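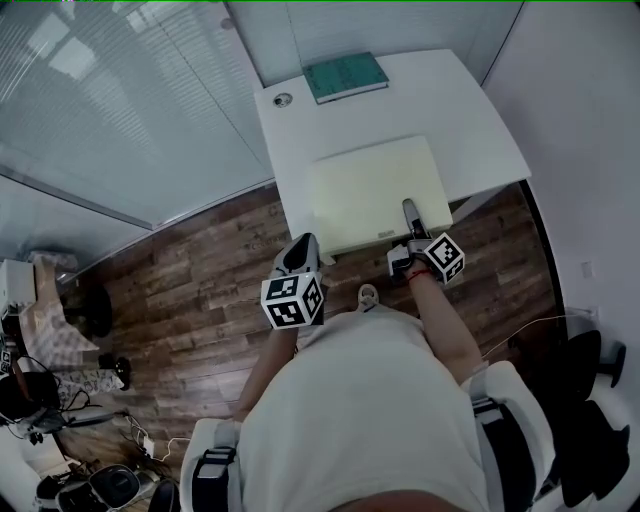 Desk clear-out in the Irnham flat, day 2. Everything came off the top last night and most of it isn't going back. One green hardcover still lying near the wall, and the pale board stays out as well - I want to see if I can live with it there.

Next job is the cables on the floor. The desk has a grommet hole at the back, so I'm going to use it. Ordered a cable tray from Budden, 29 quid.

The cushion and the pouf need a proper home too. Might try them by the window.

Still undecided on a lamp. The Trevetti one is 70 and I don't love it - will wait until the end of October.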